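Songs on the Stump: report to the Posto fund, July

Dear Regula,

Thank you again for your patience with us over the winter, it was a great kindness. We've now catalogued 511 campaign jingles from old council and state elections, and ten more are waiting on permission. 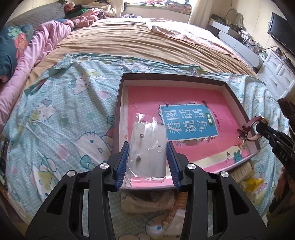 Stella Gachanja wrote back that the jingles from the losing side were by far the catchier ones, and could we please put those online first. We'd be glad to, if you're happy with the change of order.

The four listening evenings went ahead, Tuesday's being the fullest.

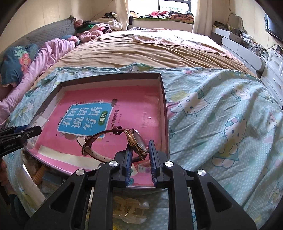

Photo: Valentin Fuchs

We've $1351 left, which we'd love to put towards the brass band recordings.

Warmly,
Roswitha Zaugg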